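Our town library wants to stop lending things that are not books. The shelf in question holds cake pans, a sewing machine, board games, a telescope and a bin of craft supplies. It took up one corner of the Skitwood branch when it opened and it takes up one corner now. The argument against it is that a library should stick to reading.

I don't agree, and I use the place mostly for reading.

Last year the shelf had 3722 checkouts. The large-print section, which I also want to keep, had 1783. People borrow a cake pan because they need it once. They don't want to buy it, store it and move it from apartment to apartment. A library exists so that a lot of people can share what few of them need every day. Books were the first thing we did this with, and I see no rule that says they have to be the last.

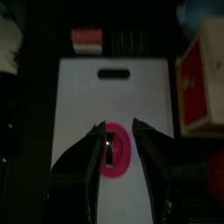
A bright pink ring.

Polyxeni Ververidis, who ran the branch for 16 years, told me the complaints were always about mess. Pieces go missing. Boxes come back with the wrong lid. That is true, and it costs staff time — up to 2 hours on a bad day in April, when the schools are out. But books come back with coffee on them too, and we pay someone to deal with it.

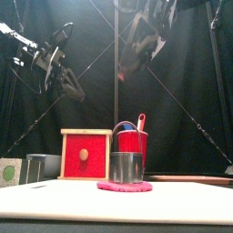 The better complaint is about money. The Fevden branch replaced its sewing machine twice and then gave up. I would charge a small deposit on anything with a motor and leave everything else free. Lamari does it that way and the line there is no shorter.

What I would not do is hand the shelf over to a rental shop, as one council member suggested. A shop has to turn a profit on each pan. The library only has to keep it clean and get it back.

The vote is next month, and comments can be left at the front desk until then.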